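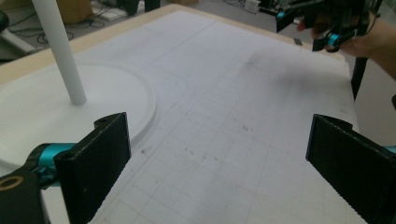 Sheet with printed squares on a white table top, in use.

Skison Grid Sheet for Table Work

Product type: table covering paper, printed
Colour: white with faint grey squares
Sold as: pack of 18 sheets, or roll
Made for: Pukard craft and workroom supplies

Description

The Skison grid sheet is a strong white paper with a light grey grid printed on one face. You lay it on the table before you start, you work on top of it, and when it is too dirty you turn it over or put it in the recycling. It protects the table and it gives you straight lines to follow at the same time.

We started to stock this paper because many of our customers cut patterns, glue models or make cards at the kitchen table, and they asked us for something cheaper than a cutting mat. A mat is still better for heavy cutting. For drawing, measuring, gluing and painting small parts, the paper is enough for most people.

The grid is printed in a pale grey on purpose. It does not disturb the eye when you draw over it, and pencil lines stay easy to see. If you look for a dark grid which can be seen through fabric, please choose the Stulatberg sheet instead. It has the same size but a black print.

How to use it

Put the sheet with the grid up and smooth it with your hand from the middle to the sides. Fix the corners with low-tack tape. Please do not use strong packing tape on painted or varnished tables, it can take off the finish.

If the sheet comes from the roll it will want to curl for the first hour. Roll it the other way for a few minutes, or leave some books on it overnight.

You can trace around a template directly on the sheet and use the squares to keep it straight. Pencil can be erased two or three times at the same place before the surface becomes rough. Ink and marker cannot be removed. Most water-based markers do not go through to the table, but alcohol markers do, so put a second sheet under the first one.

Crumbs of eraser and graphite should be brushed away with a soft brush. If you wipe them with a damp cloth you will get a grey smear, and the paper will also wave a little when it dries.

What it is not good for

The paper is not waterproof. A few drops of glue or paint are no problem, but it will not hold back a spilled cup of tea. It is also not heat resistant, so please do not iron on it and do not use a hot glue gun without a stand.

It should not be used for scale drawings where the measure must be exact. Paper becomes slightly larger in humid weather, and the printed squares become larger with it.

Choosing pack or roll

The pack is practical if you share the paper in a class or have a small desk. The sheets are flat from the first day. The roll costs less for the same surface and you can cut it to the length of your own table - a good pair of long scissors helps. With the roll you also have no joins, which matters if you draw large sewing patterns.

Storage

Keep the paper dry and away from the sun. The white colour will turn a bit yellow near a window after one summer. The roll should lie down, because standing on its end it gets damaged edges.

Delivery and returns

Packs are sent flat in a cardboard sleeve. Rolls are sent in a tube. Unopened packs can be returned within 7 weeks. We cannot take back rolls that have been cut.

Goes well with

Stulatberg black grid sheet
Paul low-tack tape, 2 rolls
Pukard table brush, soft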